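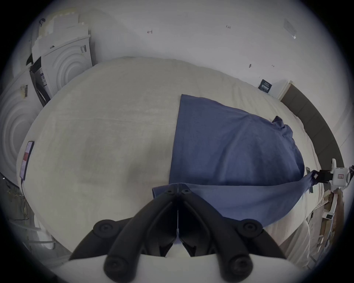 크림색 시트가 덮인 침대 위의 파란 천

무형문화유산 보호론 강의 자료
제4강 지역 축제의 목록화와 공동체의 동의

1. 강의 개요
본 강에서는 지역 축제가 국가 또는 지방의 무형유산 목록에 등재되는 절차를 다룬다. 유형유산의 지정이 대상물의 연대와 보존 상태를 주된 근거로 삼는 데 비하여, 무형유산의 목록화는 전승 공동체의 존재와 그 의사를 먼저 확인한다. 수강생은 제3강에서 배운 '전승', '종목', '보유자'의 용어를 숙지하고 참석하여야 한다.

2. 사례: 플리브스카(Plivska) 등불 내림 행사
플리브스카의 등불 내림은 추수가 끝난 10월에 강가에서 행해진다. 주민은 저녁 6시에 마을 윗길에 모여 등을 들고 나루까지 내려가며, 나루에 도착하면 노래를 주고받은 뒤 등을 물가에 내려놓는다. 본래 익사자를 위로하는 의례였으나 현재는 종교가 다른 주민도 함께 참여한다.

등재 신청 당시 마을의 인구는 1,795명이었고, 그중 547명이 동의서에 서명하였다. 심사 과정에서는 다음 사항이 쟁점이 되었다.
가. 서명하지 않은 주민의 의사를 어떻게 볼 것인가
나. 의례의 종교적 성격이 등재의 장애가 되는가
다. 노래의 가사가 한 차례 개작된 사실을 전승의 단절로 볼 것인가

나항에 관하여 심사 의견서는 종교 의례에서 출발한 행사라도 공동체의 문화적 관행으로 계승되고 있으면 등재할 수 있다고 보았다. 다항은 결론이 유보되었으며, 개작 전후의 가사를 모두 기록하는 조건이 붙었다.

3. 비교 사례: 마르네크(Marneck)와 시스트비(Cistby)
마르네크의 가면 행렬은 등재 후 관람객이 늘면서 행렬 시간이 80분으로 고정되었다. 종전에는 참가자의 수와 날씨에 따라 길이가 달랐다. 전승자들은 시간 고정으로 마지막 마당의 즉흥 대사가 줄었다고 진술하였다.
시스트비의 배 축원제는 주민 총회에서 신청을 철회하였다. 의례의 일부를 외부에 공개하지 않는 관습이 기록 의무와 충돌하였기 때문이다. 이 사례는 목록에 오르지 않는 것 또한 공동체의 선택일 수 있음을 논할 때 자주 인용된다.

4. 토론 과제
(1) 플리브스카의 동의서가 공동체의 동의를 충분히 입증하는지 검토하시오.
(2) 마르네크의 변화를 '고정화'의 개념으로 설명하고, 변화의 책임이 어디에 있는지 논하시오.

5. 읽기 자료 및 제출 안내
읽기 자료는 『펌프리(Pumphrey) 축제 연구 자료집』 제2장이며, 학과 자료실에서 열람할 수 있다. 과제는 A4 용지 4매 이내로 작성하여 다음 강의 시작 전까지 제출한다. 인용 표기는 학과 지침을 따른다.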